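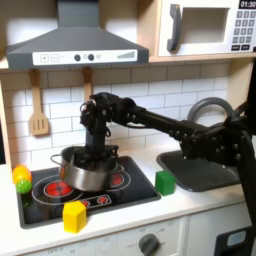

Slide 1. Arm at the toy kitchen, gripper down in the saucepan.

Home Talks Notes Equipment Contact

Speaker notes – Planning the second arm
Severin Danzer, Kirnberg
Notes updated 25 December 2020

Slide 1

Leave it up while people sit down. Say who I am and what I look after: the equipment budget for the Kirnberg bench. I don't write the control code. If somebody asks about training or policies, pass it to Umer, who will be in the second row.

Point out how little of the slide is the arm. The rest is a toy kitchen with a cooktop, a sink and a faucet, a range hood and a microwave up on the shelf. Then a pot, a couple of blocks, toy fruit. We planned hard for the arm and hardly at all for the rest. Most of this talk is about the rest.

Slide 2 – What we asked for the first time

One line in the request: arm, gripper, controller. We had two quotes, one from Pivar and one from Bühler. Both were for the arm and gripper only, and we compared them as if they were for the whole setup. Pivar came in lower. We took it.

Things that weren't on either quote:
mounting plate
spare fingers for the gripper
cable sleeves
second power supply
shipping back for service
the kitchen

Go slowly here. People like to write this list down.

Slide 3 – The cheap things

The small parts are the ones that stop work. A saucepan with a wire handle costs next to nothing, but if every run starts with that pot and the handle bends, you need the same pot again. The shop may not carry it by then. We now buy eight of anything the gripper touches and put them in a labeled box.

Same with blocks. Same with the toy fruit. Our first year's total for props came to 487, and I had budgeted zero. It went through on petty cash in small receipts and took me a whole afternoon to sort out.

(Pause for questions if the room is small.)

Slide 4 – Reach before price

Go back to slide 1 if the clicker allows it. The arm comes in from the right and has to get across the sink side to reach the pot. That long forearm link is what you are paying for. Before you ask for a quote, measure from the place you'll bolt the base to the farthest thing you want it to touch, and then add the height it needs to come straight down into a container. Reaching a spot on the counter and reaching down inside a pot on that same spot are two different numbers. I gave the vendor the first one.

Also look at what hangs overhead. In our layout there's a hood and shelf above the counter, with utensils on hooks along the back wall. All of it takes space away from the elbow. Draw it from the side as well as from the top.

Slide 5 – Lead time

Pivar quoted six weeks. Plan for nine. Customs took part of the difference, and the rest was us – we hadn't named anyone to sign for the crate.

If you want to be running in April, the order has to be out in January, and the quote has to be in your hands before the holidays. I am late on this myself for the second arm.

Slide 6 – How I split the budget now

Half for the arm, gripper and controller. A quarter for mounting, power, cables and safety. The last quarter for props, spares and service, and I don't let anyone move money out of that one until the year is over. Finance will ask why props need a line. Show them slide 1 again.

Service contract: we skipped it for the first arm. For the second I have asked Bühler to quote with and without. Don't give prices from the stage, the quotes are still open.

Slide 7 – One arm or two

Umer wants two matching arms so that data from one can be used with the other. I would like a different make so we aren't tied to one vendor for parts. Both are fair. Matching arms means one box of spares and one set of mounts, and right now I lean that way. Ask for a show of hands on who runs mixed makes, and leave time for it.

Slide 8 – Contact

Leave up. The request form template is on the Kirnberg share, in the equipment folder. Take the old one down first, it still has the single line.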